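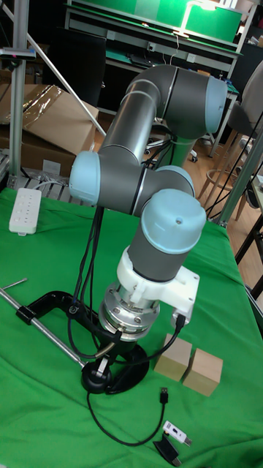
Textiles and Household Materials, Unit 6
Why cloth wrinkles, and what we can do with it
Handout for the evening group

Please read these notes before the class and bring one piece of cloth from your home, any size. We will use it in the second half.

1. Starting point

In the last unit we spoke about fibers and yarns. Now we go one step up, to the finished cloth. The question of this unit is simple to ask: why does one shirt come out of the suitcase smooth, and another one looks like old paper?

A wrinkle is a bend which stayed. Every cloth bends when we fold it, sit on it or press it into a drawer. If the fibers return to their old shape, we see nothing afterwards. If they stay in the new shape, we see a line. So the word we need is recovery. A cloth with good recovery forgets the fold. A cloth with poor recovery remembers it.

2. What happens inside the fiber

Cotton, linen and viscose are made of cellulose. Their long molecules lie side by side and hold each other by weak bonds, which are called hydrogen bonds. When the cloth is bent, some of these bonds open, the molecules move a little, and new bonds close in the new position. The fold is now fixed.

Water makes this much easier. It goes between the molecules and opens the bonds, and when it leaves, the bonds close again in whatever position the cloth has at this moment. This explains two things from daily life:
- a cotton sheet that dries in a heap is full of hard wrinkles
- the same sheet, made damp again and ironed, becomes flat

Wool has also hydrogen bonds, but the fiber has a natural crimp and works a little like a spring. Hang a wool jacket in a damp bathroom overnight and many of the folds will drop out. Polyester takes in very little water, so at room temperature it wrinkles little. But if you fold it while it is hot, the crease can be very difficult to remove.

3. The part of yarn and weave

Fiber is only one part of the answer. Please compare these cases:

Tight plain weave. The yarns cannot slide, so all the bending must be taken by the fibers. It wrinkles more.
Twill and satin. The yarns cross each other less often and have more space to move. They wrinkle less.
Knitted cloth. The loops open and close, and the fiber itself bends not so much. A cotton T-shirt needs less ironing than a cotton shirt, although the fiber is the same.
High twist yarn. In crepe, the surface is already uneven, and small wrinkles are lost in it.

Thickness is also important. A thin cloth can make a sharp fold, a thick one makes a round fold, and the round one recovers more easily.

4. Finishes

"Easy care" cotton is treated with a resin, which makes stronger links between the molecules. These links do not open in water, so the cloth dries flatter. The price is paid in strength: treated cotton tears sooner and often wears out first at the collar and the cuffs. I ask you to remember this point, it comes back in the unit on durability.

5. Practice in class

Work in groups of 3. Each group receives a strip of cotton, a strip of wool and a strip of polyester.

Fold each strip once and put it under the weight. Wait five minutes.
Take the weight away, let the strip rest five minutes, and measure the angle with the paper protractor. A flat strip has 180 degrees, a strip that stays closed has 0.
Repeat with a fresh strip which was sprayed lightly with water.
Then do the same with the cloth from home. Write down what the label says, but only after you made your own guess.

Cut one strip along the warp and one along the weft if your cloth is big enough. The two results are often different, and I would like to hear your ideas why.

6. Words to know

Recovery, crease, crimp, hydrogen bond, warp, weft, resin finish. Wrinkle and crease are mixed in everyday speech. In this course, a crease is a fold we want - for example in trousers - and a wrinkle is one we do not want.

7. For next time

Choose one garment you iron often and write half a page about it: fiber, weave, finish if you know it, and how you dry it. The papers are due in the first class of March.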